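April
Thaddäus Eberhard and Eilidh Crichton

4.2 Surface wiping of decorated boards

Households in the Grirnstead sample kept printed boards and trays in daily use, and cleaning them was logged as a separate activity from wiping fixed surfaces. Of 78 logged episodes, 70 involved lifting the item off the table. Participants tended to work from the upper edge toward the lower corners - the reverse of the order recorded for countertops. 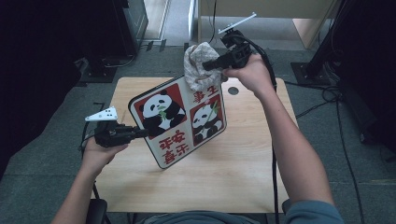
Figure 9. Decorated board with a cloth at its far upper edge.

Item posture was coded as flat, tilted or vertical. A tilted item leaves both faces within reach but needs one hand for support throughout. In Figure 9 the board is held tilted above the tabletop, and the cloth covers part of the lettering over the right-hand panda panel. Covered print was coded as "in contact" only when the cloth touched the face in four consecutive samples.

Comments

Devo: Was the cloth damp in all episodes?

Söderlund: Table 4 seems to count trays twice.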